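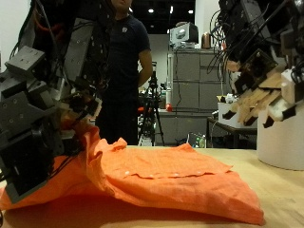 *An orange shirt on the table.*

We got to Turnumgate at twenty to twelve on 14th May, which was later than I'd promised everyone, and by then the field by the church was already full and a very patient lad in a tabard was waving cars down towards the old brickyard. It's a fair walk back up from there, but a pleasant one, with the sound of somebody checking a snare drum drifting over the hedges the whole way, and Levente was happy enough because he'd spotted a van selling doughnuts.

For those who haven't been, the Turnumgate Music Open Day is a daft and lovely thing. The village opens up its two halls, the pub garden, the church and the old maltings, and puts live music in all of them from noon until the lights go off, with an instrument fair in the maltings during the afternoon. I'd been meaning to go ever since my cousin came home raving about it in March of last year (it was earlier then, and apparently it sleeted). Tickets were 3 pounds on the gate, and children went in free.

We started in the church, where Minoru Aoki was playing solo guitar to a good crowd of people with their coats still on. I didn't know his music at all. He plays very quietly, with long gaps, and at first I was too aware of my own stomach to enjoy it, but about the third piece I settled down and stopped thinking about lunch. There was one tune, written for his grandmother's garden, that went round and round on four notes and then opened out so beautifully that the woman next to me put down her knitting. He doesn't say much between songs. He thanked the vicar, retuned, thanked the vicar again and carried on.

Lunch was from the tent behind the pub. I had a lamb flatbread with far too much pickled cabbage, and Levente Bíró, who will be known to some of you from his accordion days with the Binley Ceilidh Band, had two bowls of chickpea curry and then went back to look for his doughnut van. The queue was long but good-humoured, and I got talking to a couple who had come down by train with a double bass, changing twice. They weren't even playing. They'd come to sell it.

That brings me to the maltings, and the fair, and I should warn you that I was in there for a good two hours. It's on three floors, with brass and woodwind at the bottom, strings in the middle and everything with a plug at the top, so it gets louder as you climb. I tried a little Sugawara tenor ukulele that I am still thinking about. It had a lovely woody sound and a chip out of the headstock, and the man wanted 37 pounds for it, and I walked away, and when I came back it had gone. Let that be a lesson to me. There was also a harmonium which had been in a chapel for most of its life and which wheezed so badly that the seller had put a cushion on it and was using it as a chair.

Up on the top floor Isamu Oda was giving a talk on building your own amplifiers. I only meant to put my head round the door, but he's such a kind and funny speaker that I stayed for the lot, sitting on a flight case with my knees up round my ears. He'd brought the first one he ever made, which hums, and the latest, which hums a bit less, and he let a girl of nine or ten play her trumpet through both of them. The second was very loud indeed!

By five the sun had come round and the pub garden was the place to be. Tristton were on, a five-piece who I'd have called a folk group until they brought out the second drum kit. They're all local, and half the garden seemed to be related to them. The singer had to break off in the middle of one verse to say hello to an auntie. The sound was a bit muddy at the back by the bins, so if you go, get yourself down near the apple tree, where it was much clearer and there's a wall to lean on. They finished with a sea song that everybody but me knew the words to, and I hummed along and stamped where it seemed right.

The big draw of the evening was Josphat Mwaipopo and his band in the larger hall, and I'm so glad we stayed. Two guitars, bass, drums, and a saxophone player who came on late with her scarf still round her neck and played as if she'd been there all night. The guitars chase each other round in these bright little patterns, and you can't keep your feet still. Within ten minutes the chairs had been stacked along the side and people who'd been nursing a half of bitter since teatime were dancing. Levente danced. I have known him a long time and I had never seen that before.

Daichi Mizuno, who booked the acts this year, came up before the encore to do his thank-yous and to tell us that 2577 people had come through the gate. The first one had 1000, so it has grown a good deal, and you do feel it in the lanes and at the toilets, of which there could be a few more. He also read out a lost property list that included a left wellington and a bag of clarinet reeds.

A few practical things if you fancy it next time. Bring cash, as the card reader in the food tent gave up at half past one. The last bus leaves from outside the school and not from the pub, and it won't wait. Wear something warm for the church. The upstairs of the maltings can't be reached without the stairs, though they did move one of the afternoon talks down to the ground floor when somebody asked.

We walked back to the brickyard in the dark with a torch between us, Levente carrying a melodica he swears he needed.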